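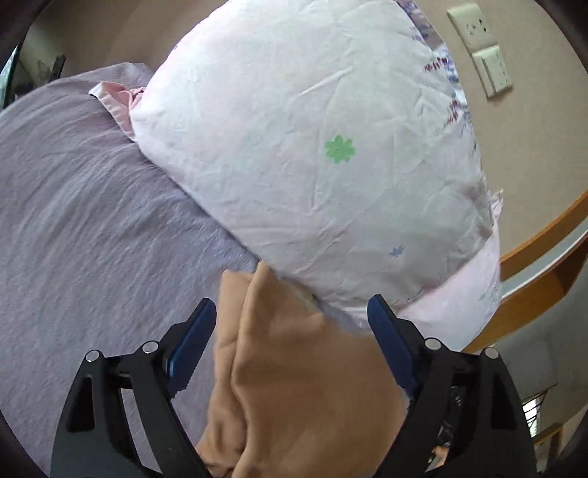

Thread on the gripper fault we have been chasing, for anyone running Tumuline hand-held units on soft goods. Short version: the jaw-opening channel was wrong for part of every long session, and our checks passed it. Bedding is where it hurts most. With a fleecy cloth folded between the two fingers and pushed up against a pillow, the cloth hides much of what the jaws are doing, so you lean on the logged opening value. Ours was drifting.

2/ Symptom. Replay on the arm side (Sinaga controller) closed too early on folded cloth. The fingers met resistance before the planned contact point, the controller read that as a finished grasp, and the lift started with one layer held out of several. Hard objects replayed fine, which sent us in the wrong direction for a week.

3/ First suspect was the pads. Swapped them. No change. Second suspect was the replay timing. Abdelghani Salem re-ran the same episodes with the clock offset forced to zero. No change there either.

4/ Actual cause: the set screw on the encoder hub. It backs out slowly under repeated squeeze-and-hold, then the hub slips on the shaft by a small amount each time the jaws are forced open. The error only goes one way, so it adds up.

5/ Numbers. The hub was fine for the first 300 cycles on every unit we tested. By 3000 cycles the worst one was off by nearly 190 encoder counts at full close. Our alarm threshold was set well above that, so it stayed quiet.

6/ Why the startup check missed it – it zeroes with the jaws closed. Whatever slip is already there gets absorbed into the new zero. The session then begins clean and drifts again. Anyone restarting often will see less of this, and will see it less clearly.

7/ Safety side. On the arm, a false "grasp complete" releases the speed limit for the lift. Hands were near the fingers during one of these. No injury, but we logged it as a near miss on 2021-01-20 and replay is now locked to low speed until the opening value agrees with a second reading.

8/ Fix in place: thread locker on the set screw, a paint mark across hub and shaft, and a full-open check added beside the full-close one. If the span between the two changes, the session is rejected.

9/ Old data: we are re-deriving the opening from the video where both fingers are in view. Cloth episodes with hidden jaws get dropped. Gavell has the list of affected units. The Stokix importer still trusts the old channel, so don't run it on January sessions yet.

10/ Check your paint marks before your code. If you have no paint marks, add them with the jaws closed and the power off.

We use cookies to improve your experience. Accept all | Manage preferences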